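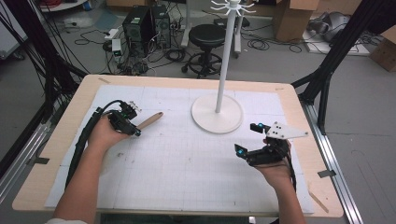
A wooden handle with a rounded end over a ruled work mat.

Hand tool makers should publish handle dimensions. I mean the length, the largest and smallest diameter, and the shape of the section at the grip, printed on the package next to the weight. Almost none do. A buyer can find the hardness of a chisel's steel to within two points and learn nothing about the part that will be in contact with the palm.

The omission has a cost. At the Clondley repair workshop, where I keep the tool inventory, we replaced 112 handles over 16 months. Fewer than a third had broken. The rest were swapped out when users reported cramping or slipping, and in most of those cases the original handle was too thin for the force the job required. A scraper pushed with the whole arm needs a thicker grip than a marking knife steered by the fingertips. Felby sells both with the same turned handle.

Two objections come up. The first, put to me by Rizal Teoh, a former buyer for a hardware chain, is that customers pick a handle by feel in the store and have no use for a number. This was a fair point when tools were bought in stores. Our last order ran to 700 items, and we handled none of them before delivery.

The second is that wood moves. A handle turned in a humid shop will shrink in a heated one, so a printed diameter would be wrong by the time it was read. The movement is real but small. Across the grain, a dry hardwood handle of ordinary size changes by well under a millimeter between seasons. The differences between products that I am describing are five to ten millimeters. A stated tolerance would cover the first without hiding the second.

Vusberg already prints a grip diameter on its files, in small type under the part number. The figure has matched our calipers on every file we have checked. Aiman Pangaribuan, who does our turning, now works from those figures when he makes replacements, and the rate of second replacements has dropped.

I would start with scrapers, files and chisels, and leave hammers for later. Hammer handles taper and swell along their length, and a single diameter says little about them. They need a drawing.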